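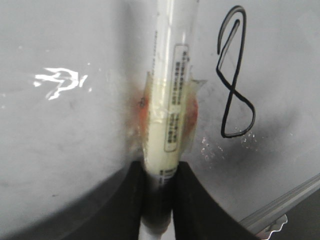
Put the camera on the wrist

For years I was a fixed-camera person. Bolt one good camera to a post above the bench, calibrate it once, leave it alone. I gave talks about it. I have changed my mind, and I want to make the case while I'm still excited about it, because I think a lot of small labs are buying the wrong thing first.

What changed my mind was tubes. Plain clear plastic tubes, the kind any lab goes through by the box. From our overhead camera a tube held upright is a small bright circle, and a tube lying down is a streak of glare. From the wrist, looking along the fingers, it's a whole different object. You get the walls, the taper, the pale cream stuff inside and the level it comes up to. You get the label, even when the print is too small to read. You get the tape! Tape matters so much more than I ever gave it credit for. A flap sticking out sideways near the middle of a tube is exactly the sort of thing that catches on a rack, and from above we never once picked it up.

We ran the comparison in September on two grippers, the Stelilix and the Drorkalik, both on the same arm, with 176 picks each. I won't pretend this was a proper study. The tubes were whatever we had, the lighting was the lighting we live with, and the person scoring the grasps was me. But I went in hoping the overhead camera would hold its own, and by the second afternoon I was rooting for the other side.

The Stelilix has the nicer fingers. They close evenly and they don't twist a round thing as they meet it. The Drorkalik grips harder and is easier to take apart, and its controller answers faster when you ask it to stop. With the fixed camera I would have told you the Drorkalik was the better buy. With the wrist camera I could finally see what each one was doing at the moment of contact, and a good part of what I'd been calling gripper failure was me sending the fingers to the wrong spot. Both grippers got better once I fixed that. The Stelilix got better by more.

So here is my opinion, stated as plainly as I can: the camera should be the first thing you choose, and the gripper second. Most people I talk to do it the other way around. They spend 8 weeks arguing over finger force and then screw on whatever camera is left in the drawer.

There are real complaints about wrist cameras, and I have made all of them myself. The fingers block part of the view. A shiny surface throws the ceiling light straight back at you as a white squiggle, and if the arm moves, the squiggle moves too. The cable is one more thing to snag (ours did, 3 times, before we routed it properly). And up close you lose the big picture, so the arm can be perfectly happy about a tube and know nothing about the rack beside it. The Hattori controller we use will take two video feeds, and I still keep the overhead one plugged in for getting the arm into the neighborhood. After that I let the wrist take over.

What I'd push back on is the idea that glare and stains and stray marker lines are reasons to wait until everything is clean. Our friends at Pirnmont do their testing on a spotless matte board, and their numbers are lovely. Then they move to a real bench and spend 7 days finding out what a smudge does. I would much rather meet the smudge on day one. A tube with tape on it and a bit of orange-red blotch around the tape is a better teacher than a fresh one out of the bag — it gives the software something to be wrong about.

I do wish somebody would sell a wrist mount that fits more than one gripper. We made ours out of a bracket meant for something else, and swapping it between the two hands took longer than any single test. If you're building one, please put the screws where a person can reach them.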